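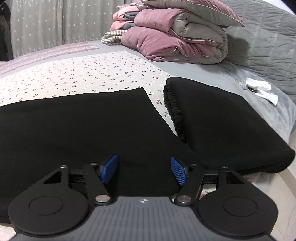 The hand gripper, jaws open over black fabric, with folded bedding at the head of the bed.

Home About Us Our Work Jobs Contact

By Italo Valentini
2 Apr 2021
7 min read

About Verside

We fold things. That was the whole of our business plan when we opened in Prikcombe, and if you had asked my mother, who lent us the first pressing table and wanted it back, she would have told you it was a thin one. We wash, dry, mend, fold and put away other people's clothes and bedding, sometimes in our own building on the river side of town and sometimes in the customer's home, and we have been at it long enough now that we have seen a good many closets in this town from the inside and have learned to keep our opinions about them to ourselves.

These days the company looks after 662 households, plus the guest rooms at the Phetsri, the small hotel up past the bus station, whose owners took us on in our second year when we badly needed somebody to. They are still with us and we are still grateful (and they still send down a tin of sesame cookies in June, which doesn't last the morning). There are 30 of us on the payroll. Most work the floor or the vans, a few are in the office, and since last year a small group has been working with Plotuline, our name for the folding project that people keep stopping us in the grocery store to ask about. So the rest of the page is mostly about that, and I hope you'll forgive me if I take the long way around.

How we came to have a robot in the building

The flat work was always the easy part to hand over. Sheets, pillowcases and hotel towels are square, or near enough, and the big ironer and the towel folder have been doing them since before I had gray hair. When those two came in, we were nervous. Two people who had folded towels all day moved over to mending and home visits, and one of them told me a month later that her wrists had stopped waking her up at night. I have thought about that a great deal since, every time we've talked about bringing in another machine.

Clothes and bedding from a real house are something else altogether. A comforter has one color outside and another inside and wants to roll up on itself. A black garment on a bed is a puddle of black, and you have to go looking for the edge with your fingers before you can do anything sensible with it. Ruffles and gathers make it worse! A person learns all of this by the end of the first week, without being able to explain what was learned, and that has been the trouble with teaching it to a machine.

What Plotuline does about it is simple enough to describe. Our people fold with a gripper held in the hand, two jaws with a soft blue pad on each, and there is a camera on it that sees what the jaws see. You pinch the cloth the way you'd pinch it with your thumb and finger, you lift, you lay it over, you let go. The recordings from all that folding are what the robot arm in our back room learns from. It has never been to anybody's house, and it isn't going to yours. But it is learning from people who know beds, and sofas, and the sort of cherry-print cotton that somebody's aunt has plainly had for years and won't be parted from.

We record on beds as well as on tables. Beds are soft and they give under you, and there is nearly always something else on them: a pile of pillows and blankets, a bit of tissue, whatever the day has left there. For the first few weeks we cleared everything off before we started, and it made for lovely tidy recordings that taught the arm very little about how people live. Now we leave the pile where it is and work beside it.

What changed for the people here

I promised the staff that this page would be fair, and several of them have read it over my shoulder, so I had better be.

The first thing that changed was that folding, which had always been the job you were given on your first day, became something people asked each other about. Why do you take the sleeve in first? Why do you turn it toward you? We had folders with twenty years in their hands who had never been asked, and they turned out to be wonderful teachers, and in one or two cases rather fierce ones. There was a disagreement over fitted sheets that ran for most of a spring and was settled by letting both sides record their own way.

The second thing was pay. Gripper work is slower than hand work, a good deal slower when you're new to it, and for a little while it was paid as if it were ordinary folding. That was my mistake. People felt they were being asked to be clumsy for the same money, and they were right to say so. It has its own rate now, higher than floor work, and nobody does more than two hours of it in a shift. Holding the tool steady tires the forearm in a way that you don't notice until you try to open a jar at supper.

The third thing is harder to put in a sentence. Some people simply didn't care for it. One of our best menders tried the gripper for an afternoon, set it down very politely, and said she would like to go back to her needle, please, and she did, and that was that. It is a choice here. Nobody's hours depend on saying yes. We wrote that down and had everyone sign it, the office included, and it hangs by the time clock next to the notice about the parking.

And then there is the worry, which I won't pretend away. If the arm learns to fold, what are the folders for? I can only tell you what we have agreed. When the arm starts doing paid work, it will start on the hotel's plain bedding, on the overnight run, where we have never been able to find enough people who want to be awake. No one who is employed here today will lose hours to it through the end of next year, and before that date comes around we'll sit down together and talk about the year after. Some would like a longer promise. I would like to be able to make one. What I can say is that the arm at present folds a pillowcase about as well as my nephew does, and that home visits, where you have to know that Mrs. So-and-so likes her blankets in thirds, are the part of the business that keeps growing.

What it is like to do

New people usually get the same advice, so I may as well pass it on. Come in from above and don't hurry. Open the jaws wider than you think you need, get a pad on either side of the edge you want, and only then squeeze. If you come away with two layers when you wanted one, let go and start again, and don't fuss about having it on the recording. Dark cloth takes patience. Thick folded sections are easier to slide than to lift. Talk to whoever is next to you, there's no sound on the recording and the afternoon goes faster.

A session ends when the piece is folded and set to one side. We never record in a customer's home without a signed yes, and a yes can be taken back at any time, including afterward, with one phone call to the office. We don't record papers, photographs or faces, and whoever is holding the gripper is the one who decides whether to stop. Every recording is looked at by a person on our own staff before it goes anywhere near the arm.

The rest of the work

Please don't imagine we've all gone over to robots. In a busy week 900 bags come through the side door, and every one of them is opened, sorted and checked by hand, pockets included. We have a shelf of things from pockets. If you lost a small brass key in a gray coat, it's here, and we would love you to come and get it.

The mending room takes zippers, hems, torn ruffles and quilted covers, and will tell you frankly when a thing isn't worth the money. The home service covers Prikcombe and the villages out as far as the quarry road. We change beds, fold and put away, and rotate winter bedding into storage bags when the weather turns. A good number of the people we visit are older, and a few of them would tell you that the folding is the smaller part of the visit, and our drivers have time built into the route for a cup of coffee. I get asked now and then whether that could be made more efficient. I expect it could.

Coming to see us

You are welcome to visit, and to see the arm if you're curious, though I should warn you that it is slow and that most children lose interest before the second pillowcase. Ring at the side door, the front one sticks. We hold a small open house every June with the ironer running and the gripper out on a bed for anyone who wants a turn, and last time 200 people came through, which was more than we had cups for.

If you'd like to work with us, the openings are under Jobs. Experience is nice to have but we teach everything, and you can tell us on the form whether you'd want to try the gripper work or would sooner leave it alone. Write to the office or telephone any morning and ask for me. If I'm out on a van, somebody will take your number and I'll call you back by supper.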